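Tamham project, student report, part 2: collecting the examples

Our learning system needs many examples of sorting hand tools. In January we had only 26, and the model did not learn well from them. Now we have 263 recorded by two students.

Before each recording we change the places of the screwdrivers a little.
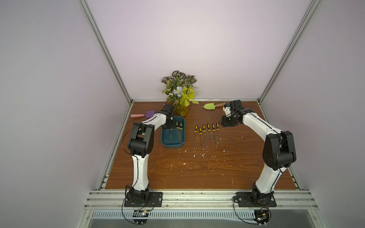
We keep also the failed tries, in a separate folder, and we will compare both sets in the next part.

Last updated: Mon 15 November
Contact | © Trimitz | Back to top
This site uses cookies. OK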